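How Insurance Works (It's Like a Giant Piggy Bank!)

Hi, I'm I-hsuan! I explain insurance for a living, and my nephew says that sounds boring. Let me try to change your mind.

Say 50 kids in Dunden all ride bikes to school. A new bike costs $600, which is a LOT of allowance. 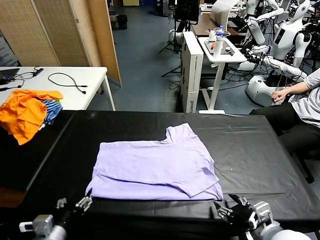
Now every kid drops a little money into one big jar each month. If your bike gets stolen, the jar buys you another one. If it doesn't, your money helps somebody else (maybe your best friend!). The money you put in is called a premium.

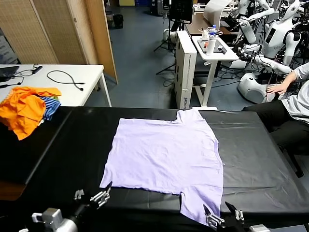 A lavender T-shirt on a black-covered table.

When something bad happens, you ask the jar for help. Asking is called making a claim. Grown-ups check what happened first, so you can't just hide your bike in the bushes and say it's gone!
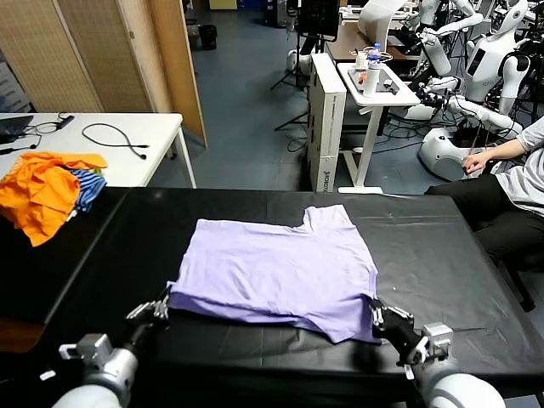

A lavender T-shirt spread flat on black sheeting.

I pay for 2 kinds myself, one for my car and one for my apartment. I made a claim last March when a pipe burst over my kitchen. What a mess!

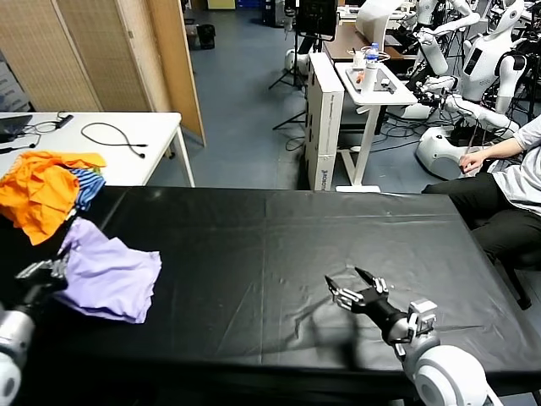
Lavender cloth with soft folds.

Want to try it? Ask a grown-up at home what they have insured, and see if they know what their premium is.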